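The Guest Room Produce Stand

Posted 5/7/24 in House & Table

Welcome back to the gallery, and thank you for your patience, as I know it has been quiet around here since we started on the kitchen. The counters went out the door the first week, the table went into the garage under a pile of cabinet doors, and for a good while now the only large flat surface left in the house has been the bed in the guest room. So that is where the groceries get sorted! I spread a sheet of pink plastic over the quilt first (the quilt is the good one, with the big pale flowers, and I would cry over a stain) and then everything gets laid out where I can see it and decide what we're eating.

I have come to enjoy it more than I expected. In the old kitchen the fruit went straight from the bag to the bottom drawer, and we would find it again when it was past saving. Spread out on a bed, you really do look at it – the colors, the one that needs eating tonight, the one that can wait until the weekend.

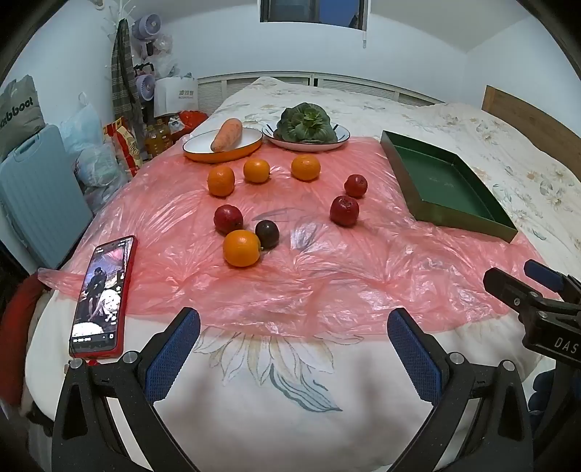

Oranges, apples and one dark little passion fruit on the pink sheet, with the carrot and the bok choy each given a plate. The green tray is still empty.

The plate with the orange rim is from our old Felik set, which has lost a few members over the years but keeps going. I like a carrot on it very much. Bok choy is a newer habit in this house. We started buying it at Mavromatis, the corner grocer, where they keep it in a crate by the door, and now I slice it into nearly everything, stems first and leaves at the very end so they stay bright.

The tray came from a box of odds and ends at the Atance street sale, where I paid 3 dollars for it and carried it home feeling very pleased with myself. It's a nice size for fruit, and the raised edges keep the apples from wandering off, which matters a good deal on a mattress.

As for the kitchen, the new counters from Wastetti are promised for later in July, and I will believe it when I'm leaning on them. Until then we have 5 shelves' worth of pans in the hallway and the kettle on the dresser.

More pictures when the counters are in. If you have a good way with passion fruit besides a spoon, please leave it in the comments, as I would love to try something new.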